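About Mestden Scale Service

Who we are

Mestden Scale Service tests, calibrates and repairs commercial weighing equipment. Our work covers counter scales, bench scales, floor scales, tank and hopper scales, and livestock scales. We do not service vehicle scales or medical scales, and we do not sell new equipment.

The company was started by Faisal Jatoi, who had worked as a field technician on grain and feed equipment. The first shop was a rented bay in Gamero with one bench and a borrowed set of test weights. We moved to the present building on Karaki Road when the bench work outgrew the bay. The field side of the business still runs on the same route plan, with changes for customers added since.

What we do

Most of our work is scheduled calibration. A technician visits the site, records the as-found readings, cleans and levels the scale, adjusts it if needed, and records the as-left readings. Both sets of readings go on the certificate. If a scale was out of tolerance on arrival, the certificate says so, and the as-found error is given at each test point.

A standard test on a bench scale includes:
Zero and return to zero
Increasing load
Decreasing load
Corner load, sometimes called shift or eccentricity
Repeatability at two loads

Floor scales get the same sequence, with the corner test done over each load cell. Hopper scales are tested with hung weights where there are hangers, and by substitution where there are not. Substitution takes longer. Please tell us about hanger points when you book, and send a drawing if you have one.

We hold test weights up to a combined load of 2,004 pounds on the service truck. The odd figure comes from a mixed set that was bought in two lots. For tests above that load, we build up with product or other dead load supplied by the customer.

Repairs

Scales that fit on a cart can be brought or shipped to the shop. Typical faults are worn pivots, damaged load cell cables, water in junction boxes, and failed keypads. We replace load cells in matched sets when the original cells are no longer made. Old cells are returned on request — otherwise they go to scrap.

Every incoming scale sits powered on in the shop for at least 8 hours before the first reading. Warm-up drift is common in older indicators and is easy to mistake for a calibration error. Shop temperature is logged during this period, and the log is kept with the job.
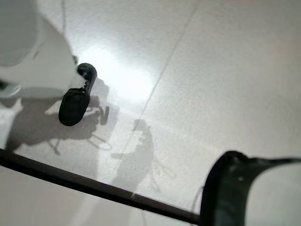 Photo: Faisal Jatoi

Records

Job records are kept in a program we call Astunis. It started as a spreadsheet and was rewritten in stages. It holds the serial number, capacity, division size and location of each scale, along with all previous readings. Customers can ask for a history by serial number at any time, at no charge.

The history is often more useful than a single certificate. A scale that drifts in the same direction at each visit usually has a mechanical cause, and adjusting it again only hides the problem. We mark these scales for inspection and quote the repair separately.

Test intervals

The customer sets the interval. Many ask for a recommendation, and our usual starting point is one year for dry indoor use and six months for washdown areas. Where three visits in a row show little change, a longer interval may be reasonable. State rules for legal-for-trade scales still apply, and some customers are also bound by their own buyers' quality manuals.

Service area and scheduling

Field service covers sites within 80 miles of Gamero. Inside 60 miles there is no travel charge. Beyond that, travel is billed one way from the Karaki Road shop. Route visits are booked by county, and a site can usually be added to an existing route day with two weeks' notice.

The shop closes for the last full week of December. Our own test weights go out for recertification at that time, so no field calibration is available until they are back and checked in. Emergency repair calls are taken by phone during the closure, but any adjustment made will be provisional — a full test follows when the weights return.

Page last revised Wednesday, January 18, 2023.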